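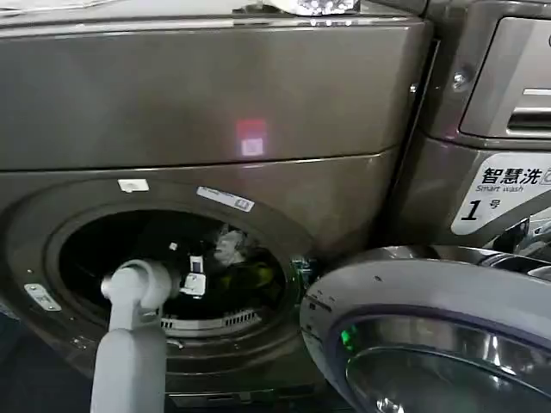

图3 前开门滚筒洗衣机的投放口与机门。左侧机器的机门完全打开，相邻一台并排放置。

### 4.2 投放口周边的空间条件

图3所示的两台洗衣机外壳同为灰褐色金属质感，紧挨着并排放置，是公用洗衣间里很常见的摆法。本节讨论的是投放口周边的空间，包括机门打开后占据的位置、机器顶面的使用以及面板和门框上的标识。洗涤程序和用水量的差异在第5节另行处理。

前开门机型的圆形机门绕一侧铰链转动。图3中左侧机器的门向右打开，门扇落在画面右下方，也就是邻机所在的一侧。对独立摆放的机器来说，这个方向没有什么影响。并排摆放时则不同，打开的门会占用邻机前方的一部分地面，使用邻机的人需要绕开门扇，或者等门关上以后再靠近。如果两台机器的门都向右开，左侧使用者的影响落在右侧使用者身上，反向的影响则很小。我们在访谈中把这种情况称为“单向占位”。

单向占位在记录中的表现比较稳定。Purkow洗衣间的机器沿一面墙排成一列，门的开启方向一致，使用者取衣时普遍站在门扇的左侧，把衣物篮放在脚边或者自己的左后方。Ghaffari洗衣间的布局与之相近，但过道较窄，衣物篮更多放在对面的折叠台上，取衣时要转身。两处的使用者都提到，邻机的门开着时，他们会先做别的事，例如整理深浅色衣物、清空口袋或者量取洗衣液。这类等待时间短，使用者自己通常不把它算作等待，只有在逐项回忆操作步骤时才会提起。

取衣动作本身也受门的影响。滚筒的开口位于机身前部，边缘有一圈较宽的圆形门框，手臂要越过门框伸入筒内，才能够到贴在筒壁后部的小件。袜子、手帕和婴儿衣物最容易留在筒内。受访者描述的做法不尽相同：有人先把大件全部取出，再弯腰检查一遍；有人用手转动滚筒，让小件滑到靠近开口的位置；也有人只凭手感摸一圈就关门。第三种做法与遗留衣物的关系最为明显，Purkow洗衣间失物架上的物品以单只袜子为主，登记的时段集中在傍晚。

### 4.3 机器顶面的使用

设计图纸一般把洗衣机顶面当作机身的封闭面，不给它安排用途。实际使用中，顶面往往成了临时台面。图3中左侧机器的顶面上就放有物品：左上角是一件薄片状的浅色物，带有淡淡的线条；靠近中部前沿的位置有一件白色与银色相间的物品，表面起皱并且反光，它的左边还有一件深色的扁平小物。我们在编码时不判断这类物品的用途，只记录它们与前沿的距离和大致的形状。

按照编码规则，顶面分为前沿区、中间区和后部区。前沿区的物品最容易拿到，也最容易在机器脱水振动时移位。中间区和后部区的物品较少移位，但身材较矮的使用者够起来不方便。访谈中，使用者把前沿区用来放马上要用的东西，例如量杯、硬币或者刚从口袋里掏出的纸片；后部区用来放整袋的洗涤用品。相当一部分人在洗涤开始后才想起顶面上还有东西，回来拿时机器已经在运转。

顶面的光滑程度也在讨论之列。图3中顶面前沿有一道光亮的边，能映出旁边物品的亮点。这种光滑的表面便于擦拭，对放在上面的小件却没有多少约束。Ghaffari洗衣间的管理方曾在顶面铺过防滑垫，垫子吸潮后边缘翘起，后来撤掉了。Purkow洗衣间的做法是在墙上加一块窄搁板，高度略高于机器顶面。搁板装好后，顶面上的物品减少，前沿区减少得更明显，但没有完全消失。受访者的解释是，站在机器前面时手自然落在前沿，抬手放到搁板上需要多想一下。

### 4.4 标识与指示

投放口周边的信息由两部分组成，一部分来自机器的指示，另一部分来自贴在机身上的标签。图3中，左侧机器上部面板的中间有一块发红光的长方形区域，下方紧接着一个白色小方块，周围带有粉紫色的光晕。门框周围贴有标签，其中左上方的一枚为白色长方形小贴纸，右上方的一枚较长较窄，顺着门框向右下倾斜，左端印有很小的深色字迹，右端是一个灰色的小符号。

标签贴在门框周围有它的道理，使用者开门时视线正好落在这里。问题出在字号。受访者中几乎没有人能复述门框标签的内容，能说出标签位置的人也不多。被问到如何判断机器是否可用时，他们首先提到门是开还是关，其次是面板有没有亮，最后才是文字。对不熟悉当地语言的住户来说，文字的作用还要更小一些。

面板的反光是另一个因素。图3中机器的上部面板宽而光滑，带有模糊的竖向反射，颜色从左侧较深的灰色过渡到右侧偏暖的橄榄褐色。在这样的表面上，发光的指示容易看到，印刷的细小符号则需要凑近辨认。Stuseo在改造洗衣间照明时把灯管从机器正上方移到了过道中线，原意是照亮折叠台。改造之后，有使用者反映面板上的反光变强，站着的时候看不清按键旁的符号，要侧过身子才行。

### 4.5 登记数据的整理

使用登记来自各洗衣间门口的纸质登记表，由Irnen统一录入。原始登记共3,000条，剔除缺少机器编号和重复填写的条目后，保留2,935条；再剔除起止时间前后矛盾的条目，进入分析的为2,919条。登记表只记录起止时间和机器编号，不涉及衣物种类，因此前文关于小件遗留的讨论依据的是失物架登记和访谈，与使用登记没有逐条对应的关系。

录入时遇到的主要困难是结束时间的含义不一致。有的使用者填写程序结束的时刻，有的填写衣物取走的时刻，还有的在投放衣物时就把预计时间一并写上。7月以后，登记表把这一栏拆成了2栏，分别填写程序结束和取衣完毕。拆分之前的条目统一按取衣完毕处理，这样会低估一部分衣物在筒内停留的时间。停留时间的分析因此只使用拆分之后的条目，结果见下一节。

机器编号也做过一次核对。并排摆放的机器外观相同，使用者容易把邻机的编号填到自己的一行，周二上午的条目里这种情况最多。核对的办法是比较相邻两台机器的起止时间，若同一台机器在同一时段出现两条登记，而邻机空缺，则把后填的一条改归邻机。无法判断先后的条目保持原样，不作改动。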